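Search this encyclopedia
Go

Clelleck

Clelleck is a photo-sharing website for amateur photographers. Members post one picture a day to a personal journal, and other members leave comments and ratings. The site is run by Truseditz, a small software company that also makes the photo viewer Kubo.

History

Clelleck began as a members-only page attached to a camera club's mailing list. The first public version had 94 journals, most of them kept by people who already knew each other from the list. Uploads were limited to one picture every 24 hours, a rule first set to save disk space and later kept at the request of members. Truseditz took over the site when the original hosting became too expensive, and the older journals were moved to new servers in April of the following year. Some comments from the earliest period were lost in the move.

Organization

Pictures are sorted into categories chosen by the person posting. The largest are landscape, plants, birds, street and portrait. Smaller categories cover still life, interiors and digital work, with rendered pictures allowed only in the last of these. A picture can be moved to another category by its owner for up to three days after posting. After that the change has to be made by a moderator.
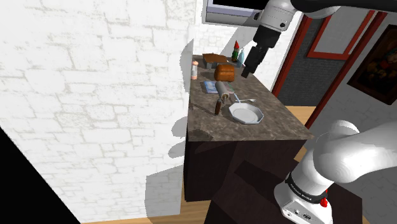
Rendered kitchen interior with bread and bottles on a marble countertop.

Each picture has its own page with the title, the date, the camera settings if given, and the comments in order of arrival. The country of each commenter is shown beside the name. Ratings run from one to five and can be turned off. Comments cannot be edited once another member has replied to them.

Groups and challenges

Members may form groups around a subject or a type of lens. At the last published count there were 131 groups, many of them inactive. The best known is Flolau, a close-up photography group that sets a theme each month and keeps its own archive of past entries. Flolau themes have included seed heads, frost, rust and the undersides of leaves.

See also

Photo blog
Macro photography
Kubo (software)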